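Notebook, news text group
20/07/2020
Run 7, duplicate matching on the resettlement coverage set

Carrying on from run 6, which stopped on the encoding fault. Fault was in the export from Plamelon, not in our code. Curly quotes in headlines came through as three-byte junk, and Sokura treated every headline with an apostrophe as a separate story. Re-exported with the encoding set by hand. Spot check of the headlines clean.

Purpose again, for anyone reading this page without the earlier ones: the set holds newspaper and wire articles on refugee resettlement policy, pulled from the January export. We want to know how much of it is original reporting and how much is the same agency copy under different mastheads. The Rweyemamu desk needs that before they code anything for tone. If one agency story is printed by many papers and each copy is coded separately, the tone figures are really figures for that story.

Input: 245 articles after removing the empty records. Empty records are mostly photo galleries where the export kept the headline and dropped the captions. They are saved in the rejects folder and should not be deleted, Bakari wants to look at the headlines.

Settings
Matching on body text only. Headline, byline and dateline left out.
Lowercased, punctuation stripped, numbers kept.
Overlapping word sequences, length as in run 6.
Minimum body length 200 characters. Anything shorter goes to the short list for reading by eye.

Numbers kept on purpose. In run 6 they were stripped and two different stories on admission caps came out as one. The wording was nearly the same apart from the cap itself, and the cap was the news.

Results, first pass
Clusters look sensible at the high end. Straight reprints group with no trouble, including those where the local paper swapped the opening sentence. The middle band is where it goes wrong, for three separate causes.

a) Background paragraphs. Agency stories on the same policy carry the same closing block from one update to the next: what the order says, when it was signed, which court has it. A new story with four fresh paragraphs and the old background under it scores as a partial reprint. By our definition it should count as new.

b) Quotes. Where a statement was read out to all the press, every paper has the same long quote. Two independent reports of one press conference can share a good third of their text without either having copied the other.

c) Site furniture. "Read more", newsletter sign-ups, comment rules. The Plamelon cleaner removes most of it from the big sites and almost none from the small ones. Holano Courier is the worst. It puts a block on its subscription terms in the middle of the article body, so all Courier stories match each other weakly whatever the subject.

Fixes tried
For (c), wrote a site-level filter: any sentence found in more than half the articles from one site is dropped before matching. Works for the Courier. Has no effect where a site has only a couple of articles in the set, as there is nothing to compare against. Those need a manual list. Started one, in the filters folder, plain text, one sentence per line. Add to it when you find something, and keep the site name after the tab or the loader fails without a message.

For (b), tried removing everything inside quotation marks. Too blunt. Some feature pieces are nearly all quotes and fell under the minimum length. Backed it out. Second attempt keeps quotes but gives them half weight. Better on the press conference stories. I have not checked what it does to long interviews.

For (a), no fix yet. Position weighting is the obvious candidate: matches in the opening paragraphs count for more than matches at the end. Objection from Bakari Mwakyusa, who has worked on a news desk, is that local editors cut from the bottom and rewrite from the top. So the opening is the part most likely to be changed in a true reprint, and the weighting would hide the cases we are after. He is right for the Courier at least. Checked some of its agency stories against the originals and the first sentence was rewritten in all the ones I opened.

Alternative: detect the background block first, as text recurring across dates within one agency, and mark it. Then match on the rest. This needs reliable dates, and the date field in the export is sometimes the date of publication and sometimes the date of the last edit. Plamelon does not say which. Sent them a query. 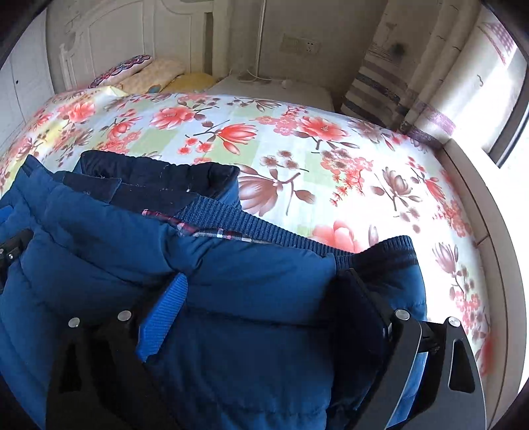 Until they answer, I am taking dates from the dateline in the text where there is one and leaving the field blank where there is not. A blank date excludes the article from the background test only. It still goes through matching.

Translated copy is a separate matter and I would leave it out of this round. Several pieces are agency stories translated and then translated back by a second outlet. The wording drifts enough that Sokura finds nothing, although anyone reading the two side by side would call them the same story. Listed the pairs I came across in the margin file. No attempt to find the rest.

Memory use normal. Run time not a concern at this size. The log prints a warning on every article with a missing byline, harmless, but it buries the real warnings. Turn it down before the next run.

Hand check
Read a sample of pairs from the middle band and marked each as reprint, partial or independent. Bakari marked the same pairs without seeing mine. We differ mostly on partial against independent, hardly at all on reprint. Agreed wording for the code sheet: partial means at least one paragraph of reporting, not background and not a public statement, is shared. We both re-mark under that wording before comparing again. Old marks stay in the file in their own columns.

To do
Re-mark the pairs.
Half-weight quotes: test on the long interviews.
Background block detection, agency by agency, starting with the largest.
Chase Plamelon on the date field.
Tell the Rweyemamu desk that the cluster file from run 6 must not be used. It is still in the shared folder under its old name. Rename it.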